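A Week With the Pudport Arm Service

I've wanted a robot arm to play with for years, and for years I've talked myself out of it. They cost too much, they're heavy, and I know perfectly well I'd use one for a month and then hang coats on it. So when Flotau started renting out desk time on real arms through a service called Pudport, I signed up the same night (my wife was asleep, which helped).

You pay $60 for a six-hour block, and you write your code at home and send it to an arm sitting in Flotau's Vundeck workshop. If you live close enough you can drive over and stand next to it, and I do, so I did! Kohei Okabe runs the floor there and had me logged in before I'd found a place to put my coffee.

The starter package is called Miyazaki, and it's all about pushing. You get a plain rod instead of a hand, a wooden board, and a set of bright little blocks: stars, cylinders, a heart, a cube and so on. You type something like "move the red star next to the green cylinder" and the software tries to work out the rest. I figured pushing would be the easy stuff. Go push a pencil across your desk with one chopstick, in a straight line, and then write to me. 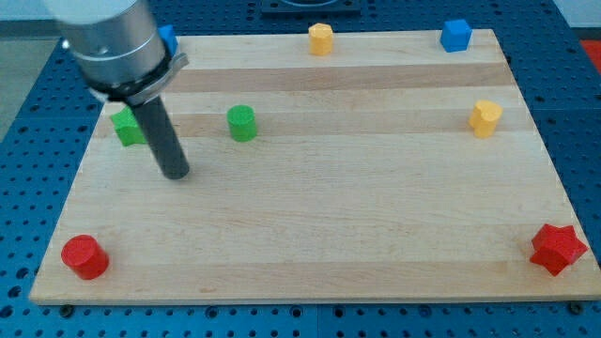
What You Get for the Money

The software is the best part. Setup took me more than 60 minutes, mostly my own fault for skipping the network page, but after that I could change a line and see the arm try it almost right away. The log viewer is lovely, too. Every push gets saved, and I came home with 1,459 of them to pick through on the couch.

I do have gripes. The manual reads like it was written for people who already own the thing, the booking calendar forgets your time zone, and round shapes drove me nuts all week. A cylinder slides off the rod the second you're a hair off center. Kohei told me to slow down and take shorter pushes, and that got me a lot further than my clever code did.

I've already booked another block for August, and I'm going after the heart first.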